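Cardboard on the Table, and Other Small Shop Habits
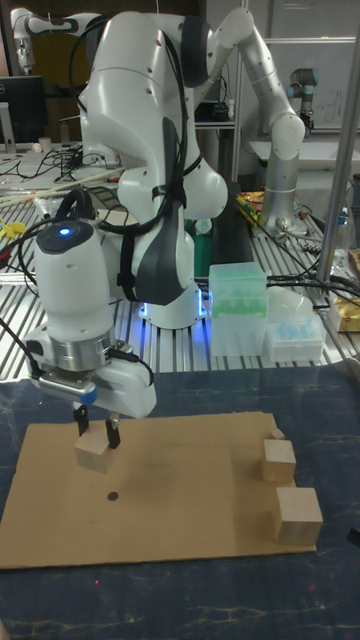 Posted by Vaughn Okafor on 11/29/21 | Filed under: bench notes, wood

I go through a lot of cardboard. Most of it comes from shipping boxes, cut down with a utility knife and kept in a stack behind the door. When I start something small I pull a sheet off the stack and put it on the table, and whatever I'm working with goes on top of it. The dark tabletop with the pale streaks looks good but it's hard to work on. Pencil doesn't show on it and I don't want to be the one who scratches it.

The other thing I go through a lot of is small wooden cubes. I've been cutting my own since October. Before that I bought them in bags from Skerner, and they were fine, but the corners were rounded over and I wanted square ones. A cube with a rounded edge sits differently when you stack it, and it also hides how far off your cut was.

My way of making them is not fancy. I start with a square stick, cut a stop block, clamp the stop block to the fence of the miter box, and saw. After each cut I blow the dust out of the corner. If you skip that, the next cube is long by whatever the dust is, and you don't notice until you put two next to each other. I have a coffee can full of cubes from the first week that show this.

Even with the stop block they don't all come out the same. The last batch had a couple of larger ones in it and I left them in. For stacking you want them matched, but for checking a surface or shimming up a part while glue dries, a slightly bigger one is handy. Gwendolyn Strickland asked me to sort them by size before I handed any over to her. I did the first bag and then stopped. She has a good caliper and can do it herself.

Marks. I put a round black dot on the cardboard with a felt marker and use it as the spot everything gets measured from. I used to draw crosshairs, with a ruler, two lines, very neat. The trouble with crosshairs is that once a cube is sitting on them you see four lines sticking out and start lining up to the lines, and if the lines are off square you're off too. A dot is quicker. It's also easy to see from across the table -- black on tan is about as plain as it gets.

One thing about the dot: let it dry. Marker on cardboard takes longer than you'd think, and pale wood picks it up. I sanded the bottoms of 7 cubes over that.

Sanding is where I spend most of the time. I tape a sheet of paper down flat and push the cube across it, same number of strokes on each face, turning it as I go. If there's a splinter or a chip hanging on, I take it off with my thumbnail first. Little bits of wood end up everywhere. I find them on the cardboard and in my sleeves. I don't sweep the cardboard between jobs, I just tip it over the trash when it gets bad enough.

I haven't put any finish on them. Otis Benavides thinks I should, and he gave me a small can of Dosard wax to try. I did a test piece and it darkened the wood more than I liked, and it felt slick. Bare wood has a bit of grip to it, so I'm leaving them bare for now. He can have the can back if he wants it.

As for when to replace the cardboard, I change it when the surface gets soft in the middle or when it won't lie flat. A ragged edge doesn't bother me. The side I tear by hand always comes out a little rough and I don't bother trimming it. What I do watch for is a bow in the sheet, which will tip a cube just enough to be annoying. Store the sheets flat with something heavy on top and you won't get much of that. I use a box of old tile.

Noura Hijazi wrote to ask what wood I use. It's basswood, from the offcut bin at Closthorpe. It saws clean and it's light. I tried a piece of pine before that and the grain kept pulling the saw off to one side.

Next batch I want to try a finer saw. Marcus Haverford has one he said I could borrow, up to 2 weeks, and I'd like to see if it saves me any sanding. I'm also nearly out of sandpaper, so that has to come first.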